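2021-06-04

Fludau hand-held gripper kit, trial day 3. Filippos Stamatopoulos on the second unit, me on notes.

Calibration went quicker than Wednesday. Trigger still stiff at the end of its travel, wrist gets tired. Grip pads OK on cloth, not so sure on anything smooth. Fludau's sheet says 300 cycles before the pads need swapping, we're at 119 and I can already feel the left one lifting at a corner. Ask them for spares.

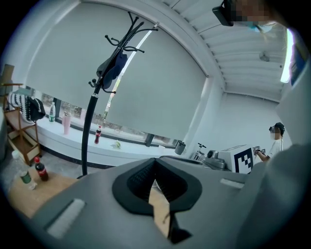 Export to the Onbridge software failed twice, fine on the third go after a restart. No error mesage, just a blank folder – annoying. Logged both with support.

Price: the Ashby quote is lower but no training day and they won't do a loan. Ament never wrote back.

To do
– pads, spare trigger spring
– ask Fludau if the loan can run into July
– Filippos to redo the smooth object set with teh new firmware
– charger back in the case, not on the bench!!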